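Call for Participants: Middle School Breakfast and Fiber Study

The Backlund Center for School Nutrition is recruiting health and science teachers to pilot a unit on dietary fiber and whole grains. The unit, Brillico, is written for grades 6-8 and consists of 3 lessons with printed student workbooks.

Who may apply

Applicants must teach at least one section of health, family and consumer sciences, or general science in grades 6-8. No prior training in nutrition is required. Substitute teachers may apply if their assignment covers the full pilot period. Two teachers from the same school may take part if they teach separate sections.

What participants do

Teachers complete an online orientation, teach the lessons in order, and return one feedback form per lesson. Students fill out a short food record before the first lesson and again after the last. The record asks for breakfast foods and beverages only. It does not ask for body weight, calorie totals, or household income.

Lessons may be taught on consecutive days or spread over the pilot period. Each fits a standard class period. Lesson 2 uses empty cereal and bread packages, which students may bring from home; label cards are supplied for classes that prefer them. No food is eaten in class.

Payment and materials

Each participating teacher receives $400 after all forms have been returned. Partial completion is paid at $200 if at least two lessons were taught. Workbooks and label cards are shipped to the school at no charge and may be kept.

How to apply

Send the application form and a letter of support from a principal or department head to Tyra Forsberg, pilot coordinator. State the grade level, the number of sections, and the preferred start week. Questions about student records and parent permission should go to Mwangi Owino.

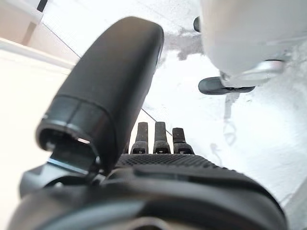 Bruneck, October

Applications are reviewed in the order received. Selected teachers are notified by email and receive their workbooks before orientation. Student forms are identified by number only.

Backlund Center for School Nutrition | Contact: Room 242 | Privacy | Back to top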